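Cloth and Tray Project – progress report to the Jurneo program, 7th January

Hi everyone, and happy new year. You asked for a shorter report this time, so I'll stick to what's changed since October. The big news is that the simulated side of the project is finally paying its way! We have 1,820 simulated episodes in the set, and 1,544 of them got through our checks and are in the training mix.

Both views come from the simulator.

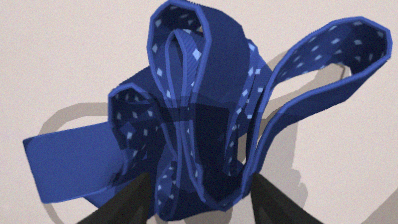
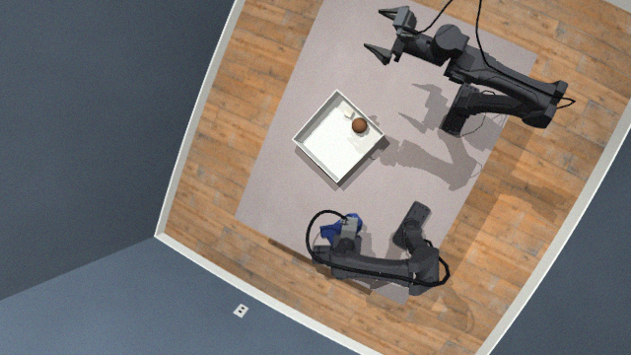

Raíssa Pacheco read a draft of this and wanted it said plainly that a cleaner render doesn't make a better policy, and that she'd sooner see us spend the next stretch on how the cloth bends than on how it looks. Fair enough. I'd been pretty keen on the patterned fabrics (they show up beautifully in the close view), but she's right that the folding behaviour is where we're weakest. When cloth bunches up, our model lets layers slide over each other too easily, and a policy trained on that gets overconfident about where to grab.

So here's what we've done about it. The friction between layers is now drawn fresh for every episode – before, it was one fixed value that I'd picked by eye, which I'm a bit embarrassed about. We also changed how we mix the data. Every training batch used to be all simulated or all real, and now the two are blended. Training is a lot steadier, and I wish we'd tried it back in October.

The episodes we threw out were mostly cloth passing through itself, plus a batch where the arms started in a pose the real ones can't reach. That second lot was my mistake in the Givex config file and it's fixed.

We also moved the rendering over to Kesska, and a full overnight run now finishes before I've had my coffee. The switch cost us 2 weeks, mainly because the old lighting settings didn't carry across and I had to redo them by hand.

Still to come: 45 trials on the real arms at the Dursun lab, comparing the blended policy with the old one on the same cloths. I don't want to promise a result before we've run them. If the budget line for spare gripper fingers could be approved before then, that would be a huge favour, as we're down to our last set.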